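Kitchen Tips: Getting Sensible Use Out of a Two-Arm Counter Helper

Posted 2018-10-15 by Haiyan Su

The Pomari is sold as a kit: two arms with fingered hands, a planning program that lets you try a job on screen first, and a one-year service plan from Istitz. I have had the kit on trial since July. These are my notes for anyone thinking of buying one or already fighting with one.

Clear the counter first
The arms need more elbow room than the brochure suggests. I keep 30 inches clear in front of the base plates and push the canisters and the toaster to the back. Anything tall goes on the far side, never between the arms.

Put food on a mat
Light stone with gray veining is hard going for the camera. A plain mat in one color gives it a clean edge to work from. Cloth is fine if it lies flat. Iron out the fold lines, and wash it after raw meat or fish the same as you would a towel.

Space the pieces out
Slices that overlap get picked up together or not at all. Leave a finger's width between them. Round slices are easier if they are cut thick. Thin onion rings come apart, so I still do those by hand.

Plate close to the mat
Set the plate to one side, near the arm that will be doing the work. A wide rim is all right, but the hand has to come up over it, and the default lift is set too low for most dinner plates. Go into Settings, then Lift, and raise it by 2 notches.

Try it on screen before you cook
This is the part of the kit I would pay for. You lay out the counter in the program, put the food where you want it, and run the job as many times as you like. I ran one plating job 200 times before I tried it with dinner on the line – it cost me an evening and no groceries.
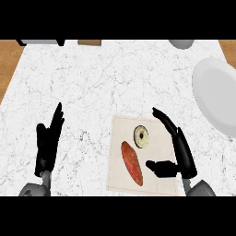

Can I use the planning program without buying the arms?
Istitz sells it separately, and the files carry over if you add the arms later.

Cleaning
Wipe the hands down with a damp cloth and a drop of dish soap. Don't spray them. Crumbs collect in the finger joints, and a dry pastry brush gets them out. Give it 5 minutes after every meal.

Service
My left wrist started clicking in the second month. The Lidham shop took it in under the plan and had it back to me before the weekend. The Wong kit is cheaper – but you mail the whole arm back for any repair, and you pay the postage.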